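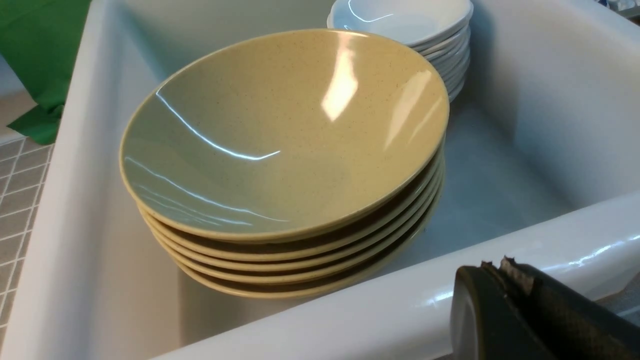
4. Do automatic retries hide real faults?

Most test runners now let a team rerun a failing test and accept the second result. The usual defence is that a test which passes on retry was never telling us anything useful. We doubt this, and the published support for it is thin. Earlier reports tend to count how many builds went green after retries were switched on, which measures the colour of the build and very little else.

We looked at 3000 failing test runs from two codebases, Firkik and Bullico. Both use a retry limit of four, set years ago in a shared config file. Mets, who maintained the Firkik build at the time, could find no record of why that limit was chosen. A run entered our sample if the first attempt failed and any later attempt passed. Runs that failed every attempt were left out, as they already get looked at by a person.

4.1 Sorting the failures

Two of us (Koppel and Grīnberga) read the logs separately and put each failure in one of three groups: a fault in the test, a fault in the build machine, or a fault in the product. Where we disagreed, Pärn read the log and his label stood. This is a weak point. Logs from first attempts were often trimmed by the runner, and in Bullico the timestamps were written in local time on some machines and not on others. Labels for timing faults in Bullico should be treated with caution.

We also reran a small set of 50 failures by hand under load, using the Ovemar harness with its default settings. The harness slows disk and network calls at random. It does not copy what a busy build machine does, whatever its manual suggests, and we would not lean on it alone. 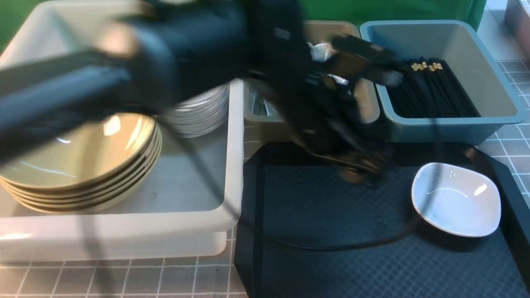
Figure 3. Stacked plates in a white bin, with the arm passing over it.

4.2 What the labels show

The product group was not empty in either codebase. In Firkik it held mostly races between a cache refresh and a write, the sort of thing a customer would see as a stale page and then forget. In Bullico the common case was a connection handed back to the pool while still in use. Of the failures rerun by hand, 15 came back at least once under load, and these included faults we had first filed as test problems.

We don't claim a rate from this. The hand-run set was picked by Ghoneim from failures with full logs, and a full log may itself go with a certain kind of fault. A reader who wants a single percentage to put in a slide won't find one here.

4.3 Switching retries off

Removing retries is the obvious reply, and we are not convinced by that either. Bullico tried it on one branch, and developers soon began pressing the rerun button themselves — the same retry, with no record kept. A cheaper step is to keep the retry but store the first log in full and mark the build as unsettled. Whether anyone reads those logs is a separate question, and our data can't answer it.

Related items
Section 3: Build machines and shared state
Section 5: Threats to validity
Org working notes: Choosing a timeout for integration tests
Org working notes: Connection pools and early release

Last updated: May

Contact the authors | Copyright Org | Back to top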